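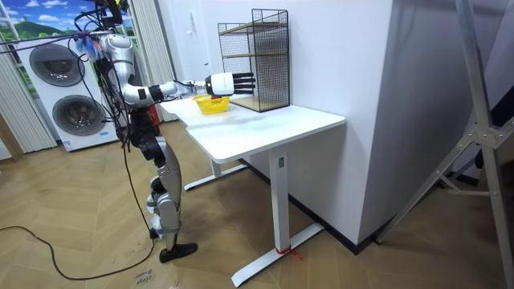 Bethel Assefa thinks I should pay someone to open my mail, and she says the errand service she uses, Purkance, would do it for 23 dollars an hour. I signed up in November. My first assistant, Ott, asked for a list of everything I'd been putting off. Writing the list took me two evenings, billed to me by me at nothing. It ran to 81 items. Ott booked the dentist, returned the boots and then asked, very politely, what "sort out the thing with Darius" meant. I've told him to skip it for now.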